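Moltstead made 533 people scream in the same room on Friday and I'd like to talk about how little money that took. Thread.
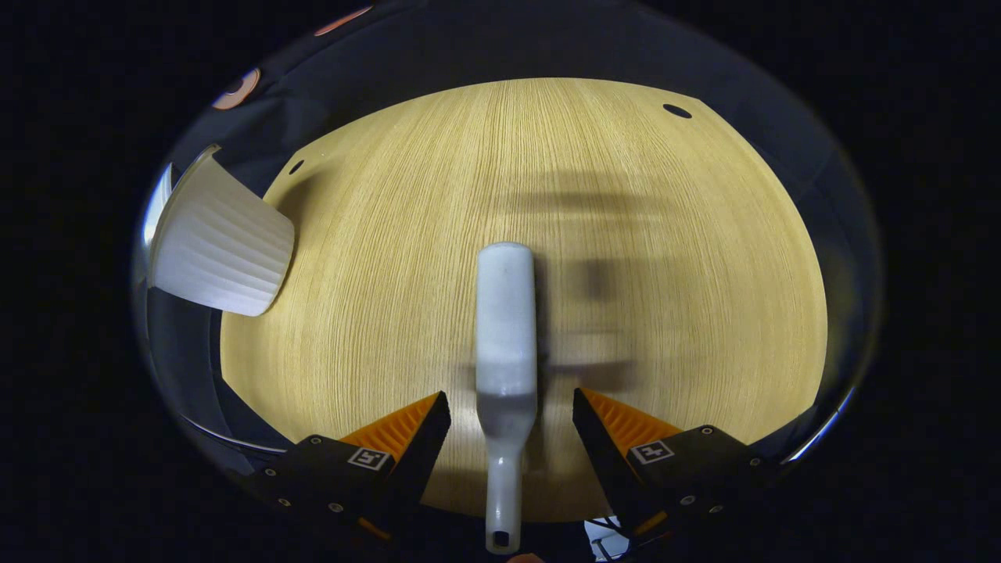 Tabletop.

1/ Moltstead, if you've missed it: one farmhouse, one well, a cast of 5, and a monster you see for maybe a minute. No stars. The poster is a bucket. It has now outlasted two superhero pictures at my local multiplex and the bucket is getting fan art.

2/ I write horror scripts for a living, in the sense that I write horror scripts and I am also living. So people keep asking me how a movie like this gets made. Mostly it gets made by somebody crossing out the helicopter.

3/ I know for a fact there was a helicopter, as Demetrio Benítez, who wrote it, told a packed Q&A that his first draft opened with a search party over the woods. The producer read page one, asked what a helicopter cost, and handed it back. Now it opens with a woman calling a dog's name. Much worse! In the good way.

4/ The dog is called Paul. I have never been so worried about anyone named Paul.

5/ No, I won't tell you about Paul. Stop messaging me about Paul.

6/ Things I noticed on second viewing, with a notebook, like a fun person: nobody leaves the property after page 20 or so. Daylight scenes are all on the porch. Every night scene uses the same hallway, and by the third trip down it you'd pay to be let out.

7/ That hallway is a lesson I keep failing to learn. My last spec had 23 locations. One was a ferry. Another was "a different ferry." My manager wrote "why" in the margin and left it at that.

8/ The spec was called Ritivham, after the haunted spa town I made up so that I could describe the plumbing. 118 pages of damp. It went out to everyone and came back from everyone. One reader said she admired the ferries.

9/ That reader was Anwara Sivakumar, who has since become my favorite person to get turned down by. She told me to take the scariest scene, throw away the rest of the town, and see if the scene could hold up a movie by itself.

10/ I sulked until April and then I did it. It's now two sisters and a locked bathhouse over one night. It's 84 pages. There is no ferry. I miss the ferry.

11/ Somebody always shows up here to say cheap horror does well at the box office only when the big releases are weak. Fine. They've been saying it every time since I was in high school, and at some point you'd think the big releases would get around to being strong.

12/ What cheap horror does have is an opening weekend full of teenagers who came to yell. I sat behind a row of them. One boy explained the entire plot to his date, incorrectly, then climbed into her coat when the bucket came up.

13/ A real complaint, so you don't think I'm on the payroll: the last ten minutes explain the well. There's a librarian. She has a folder. I do not want a folder, I was very happy being scared of a hole.

14/ Demetrio was asked about the folder and said, "Test screenings," in the voice of a man describing a divorce. The room went quiet out of respect.

15/ A sequel was announced before I got home. It's called Dristoda and it's set, per the trade write-up, "across three continents." So they found the money for the helicopter. I'll be there opening night, complaining in the good seats.

16/ Someone asked how many people read these threads. 600 of you follow me and I believe most are here from the time I got into a fight about werewolf dentistry. Welcome, all. My position has not changed.

17/ Back to the bathhouse. The younger sister has to get from the lockers to the pool without turning on a light, and I've been stuck on it since breakfast. Suggestions welcome. No boats.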